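How to batch a week of soup for the freezer

Posted October 24, 2023

Quick one, I have stock on the stove. People keep asking how I get through the fall without cooking every night. Answer is soup, one afternoon, big pot. Started doing this in June of all months, when the garden zucchini got away from me.

What you need

Biggest pot you own. Mine is an old Lulwood, holds plenty, lid doesn't fit anymore. Ladle, wide funnel, freezer containers with straight sides. Masking tape and a marker. Onions, carrots, celery, 895 grams of dried white beans (that's one big bag where I shop), two cans of tomatoes, a parmesan rind if you've got one.

Night before

Soak the beans. Cold water, lots of it, they swell more than you think. Pinch of salt in the water. Forgot? Boil two minutes, lid on, leave an hour. Fine.

The base

Chop everything small. Olive oil, medium heat, onions first with salt. Give them 30 minutes. Yes, really. Teresa Fonseca does hers in ten on high and we have argued about it for years. Carrots and celery go in once the onions are soft and just going gold. Garlic last so it doesnt burn.

Then beans, tomatoes, rind, water to cover by two inches. Simmer, not boil. Start tasting beans at the hour mark. Old beans take longer, no way around it. Don't add vinegar or lemon until they are soft.

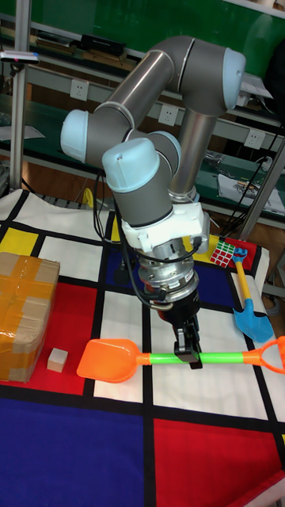 Portioning is where most people make a mess. Let the pot cool a bit first, set it in a sink of cold water and stir. Don't leave it out all evening. Then scoop from the bottom up, because the beans sink and the last container ends up all beans and the first one all broth. You want something with a real scoop to it, shaped more like that toy shovel with the orange blade than the flat spoon most of us grab. Leave an inch at the top of each container. Soup expands.

Label now, not later. Name, month, how many people it feeds. I have thawed "chili" that was plum sauce.

Freezing

Lids on, single layer till solid, then stack. Leave some room between them so the cold air gets round.

Reheating

Overnight in the fridge is best. In a hurry, run the container under warm water untill the block slips out, then low heat with a splash of water. Stir often, it catches on the bottom. Bring it all the way up to a simmer. Salt and lemon at the end, freezing dulls everything.

Pasta or rice? Cook it fresh and add to the bowl. Frozen in the soup it goes to mush.

Squash version next, if I get to it.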